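Speaker notes: Hard water at home
Rudstead Library, evening talk
Speaker: Ghizlane Fahmy

Slide 1. Title

Good evening and thank you for coming. Wait for the people at the back to sit. Thank Capucine Pruvost for the invitation and for the loan of the kettle.

Say that English is my third language, so please stop me if a word is not clear. I will speak 40 minutes and then we have tea.

Slide 2. Why I care about this

I came to Rudstead from a town where the water was very soft. In my first October here my kettle became white inside and I thought I had bought a bad kettle. I took it back to the shop. The man was kind. He showed me his own kettle, and it was worse than mine.

(Pause. People usually laugh at this point.)

Slide 3. What is hard water

Rain is soft when it falls. Then it goes down through the ground, and if the ground is limestone or chalk, the water takes a little of the rock with it. Mostly this is calcium, and some magnesium.

Show the jar of limestone pieces. Pass it around, beginning on the left side.

It is safe to drink. Many people prefer the taste. Say this slowly, because at the last talk a lady went home worried.

Slide 4. Where ours comes from

Our town takes its water from the Ollon spring and from two bores near the Negussie farm. The Ollon water is harder. In a dry summer we get more from the bores, and you may notice that your soap makes more foam. I noticed it in the shower before I knew the reason.

The first pipe from the spring was 1352 metres long and was made of clay. One piece of it is in the glass case near the entrance. Please look at it when you leave.

Slide 5. What happens when you heat it

When hard water is heated, part of the calcium comes out and becomes solid. We call it scale. It sits on the hottest place first, so the element of the kettle, the inside of the hot water tank, the small holes in the shower head.

Demonstration: boil the kettle now. Talk while it is boiling, do not stand in silence as I did in Plondudov.

Hold the old element next to the new one. The people in the first row can touch it.

Slide 6. Soap

Calcium and soap join together and make the grey ring in the bath. The two bottles: one has rain water, the other has tap water. Put the same quantity of soap flakes in each, close well, shake. Ask a child to do it if there is a child.

Liquid detergents have less trouble with hard water. My grandmother would not believe this, and she used soap flakes until the end.

Slide 7. Vinegar and citric acid

Both will dissolve scale. White vinegar is cheap and it smells. Citric acid has no smell and you can buy it where they sell things for making jam.

For a kettle: 2 spoons of citric acid, fill with water, warm it, wait 20 minutes, rinse two times.

Do not mix any acid with bleach. Say it two times and look at the audience. The gas is dangerous.

Do not use vinegar on marble or limestone, it will eat the surface.

Slide 8. Softeners

Explain salt and the resin. Keep it short, people become tired here. A softener exchanges the calcium for sodium, so a person on a low salt diet should ask the doctor and perhaps keep one tap without it. I do not sell softeners and I do not recommend a brand.

Slide 9. Around the house

Drops of hard water leave a white spot when they dry. It is easiest to see on chrome and on steel, so a tap and a sink are a good place to begin. Wipe with a dry cloth in the evening. On wood, wipe a spill soon and keep the vinegar away if you are not sure about the finish.
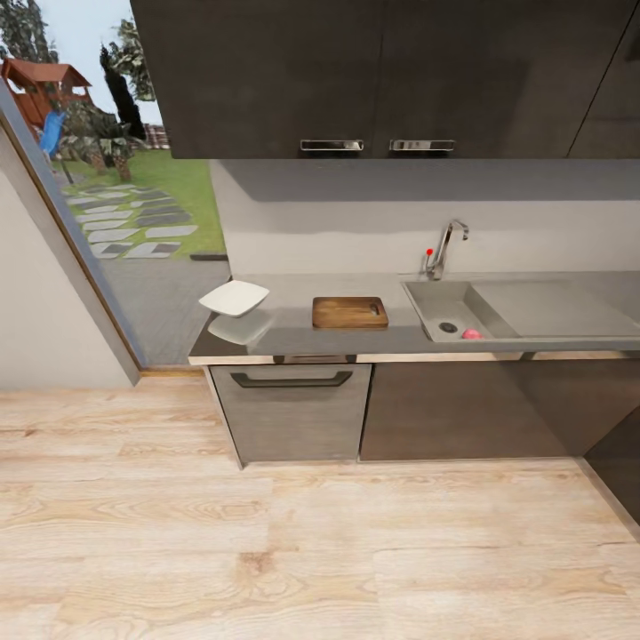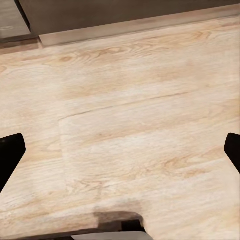
Slide 10. Questions

Questions I had before, with my short answers:

Does hard water damage my hair? It can feel rough. I rinse with rain water sometimes, but this is only my habit.

Is bottled water better for tea? Softer water gives a clearer cup. Try it at the tea table, we have both kinds.

Can I test at home? Yes, with paper strips. There are 5 in each packet on the table, please take one packet per family.

If somebody asks about lead pipes, say that this is a different subject and give them the council's telephone number.

Return the kettle to Capucine before leaving.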